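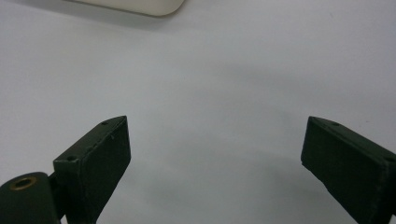
Last changed: Sun 27 July

Four-man fronts and the outside run, with some numbers

I have now charted every offensive snap Prurum have played this season. The total comes to 1,776 plays if you count both sides of the ball and include the friendlies, which I do, because the friendlies are where the new fronts were tried first. Special teams are in a separate sheet and I have left them out of what follows.

The question I started with was narrow. Prurum play a four-man front with the end on the open side set wide, outside the tackle's outside shoulder. Against Pakano in the first meeting they gave up very little between the tackles and a great deal outside them. In the return game they used the same personnel and the same alignment and gave up almost nothing outside. I wanted to know what had changed.

The first thing to rule out was the opposition. Pakano ran the same outside zone play in both games, from the same two formations, one with the tight end attached and one with him split off as a wing. The footwork of the back was the same. He opens at the sideline, takes his third step on the ball and reads the first defender outside the tackle. The blocking on the back side was slightly worse in the return game, but that affects the cutback more than the edge.

The second thing was down and distance. A defence that is ahead sees fewer runs and can play them more cautiously. I took out every play in the fourth quarter with a margin of more than 16 points. It made little difference to the averages and none to the pattern.

What had changed was the outside linebacker's first step. In the first game he stepped forward on any run action, which put him level with the wide end. Two players at the same depth can be blocked by two players moving sideways, and the tight end and the pulling guard did exactly that. In the return game his first step was lateral and slightly back. The end took on the tight end alone, the linebacker stayed a yard and a half deeper, and the guard had to choose between continuing to the linebacker or turning up early for the safety. He chose late on most snaps.

The cost is that the gap inside the end is open for longer. Pillai found this in the following fixture and ran straight at it with a fullback leading. Their longest gain of the afternoon, 91 yards, came on that play on second and short. The safety took the correct angle for an outside run, and the back had gone past him by the time he turned. One play of that length distorts the average, so I give the median for runs in all the tables and put the mean in brackets.

A note on method. I chart from the end zone view where a club publishes it and from the sideline view where it does not. The sideline view is poor for line splits. Leltent's ground has only the sideline position, with the camera low enough that the near-side substitutes block the tackle box for part of the second quarter, so I have marked alignment as unknown for those snaps and dropped them from the front count. They are still in the run and pass totals. Anyone comparing the two tables will find that the sums differ for this reason.

I have also corrected an error from the previous version of this page. Plays cancelled by offsetting penalties were being counted as runs if the whistle came after the handoff. They are now excluded. Prurum's yards per carry goes down slightly and Pakano's does not move.

Still to do: motion. I record whether a receiver moves before the snap but not how far, and a jet motion and a two-yard shift should not be in the same column. Separating them means going back through every game from the beginning. I expect to have it finished in September, before the play-offs. Until then the motion column should be treated as a yes or no and used for nothing finer than that – the tight end trades in particular are not reliable.

The charting sheet uses the same column order as last season, so old formulas should still work. The one addition is column R, the outside linebacker's first step, coded F, L or B. Blank means I could not see it.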